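Wer zeigt, muss auch mitreden dürfen

15. Februar 2022

Bei Skondier in Velden gehört es seit August zur Arbeit, einem Roboter die Arbeit vorzumachen. Zwei Stunden pro Schicht legt man das gewohnte Werkzeug weg und nimmt einen Handgreifer, mit dem man dieselben Teile aufnimmt, dreht und ablegt wie vorher mit den Fingern. Die Aufnahmen gehen an das Projekt Fetanora. Dort wird daraus ein Programm, das später einen Teil der Griffe übernehmen soll.

Ich arbeite in der Halle und bin nicht gegen das Projekt. Die Nacharbeit am Gehäuse ist eintönig, und wer sie acht Jahre gemacht hat, spürt das im Handgelenk. Wenn eine Maschine diese Griffe übernimmt, wird kaum jemand sie vermissen. Mich stört etwas anderes, nämlich wie wenig über die Zeit dazwischen gesprochen wird.

Mit dem Greifer in der Hand arbeitet man langsamer. Das ist so vorgesehen, die Bewegungen sollen sauber sein. Die Stückzahl im Schichtplan ist aber erst nach Monaten angepasst worden. Bis dahin holten die Kollegen an den Werkbänken auf, was die Kollegen am Greifer liegen ließen, und das hat den Ton zwischen den Leuten verändert. Wer am Greifer stand, galt als jemand, der sich ausruht. Dabei ist es anstrengender als die normale Arbeit, man denkt über jeden Griff nach, den man sonst einfach macht.

Dann ist da die Frage, was das Vormachen wert ist. In der Entgeltordnung kommt es nicht vor. Wer einen Lehrling anlernt, bekommt bei uns eine Zulage. Wer einer Maschine denselben Handgriff beibringt, etwa 144 Mal in der Woche, bekommt sie nicht. Die Begründung der Werksleitung lautet, es handle sich um eine Datenerhebung und keine Ausbildung. Mit dieser Unterscheidung kann ich wenig anfangen. Das Können kommt in beiden Fällen von derselben Person.

Es gibt auch Gutes zu berichten. Die Techniker von Fetanora sitzen nicht in einem Büro am anderen Ende des Geländes, sie arbeiten auf derselben Fläche wie wir. Man kann hingehen und fragen. Einmal habe ich gezeigt, warum man ein Teil vor dem Ablegen kurz kippen muss, und in der nächsten Woche stand es in der Anleitung. So ernst ist mein Rat in diesem Betrieb lange nicht genommen worden.

Im Zweigwerk Mets soll der Versuch noch in diesem Jahr beginnen, mit sechs Arbeitsplätzen. Ich wünsche mir, dass dort vor dem ersten Tag schriftlich festgehalten wird, wie die Stunden am Greifer zählen, wem die Aufnahmen gehören und welche Arbeit die Beteiligten danach haben. Eine mündliche Zusage, dass niemand seinen Platz verliert, haben wir in Velden auch bekommen. Ich glaube sogar, dass sie ehrlich gemeint war. Für die Planung eines Haushalts reicht sie nicht, und wer sein Können hergibt, sollte den Vertrag vorher lesen können.

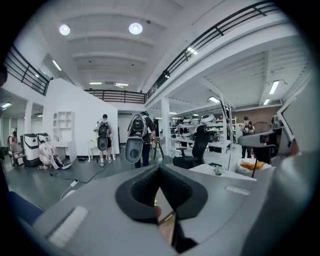

Leserkommentar: Bei der Zulage stimme ich zu, bei den Aufnahmen bin ich unsicher. Wenn jeder Einzelne Rechte an seinen Bewegungen hat, wird kein Betrieb so ein Projekt anfangen, und dann bleibt die Arbeit am Gehäuse eben, wie sie ist. Mir wäre eine Betriebsvereinbarung lieber, in der steht, dass die Daten nicht zur Leistungskontrolle verwendet werden. Das hätte man bei euch schon im August regeln müssen.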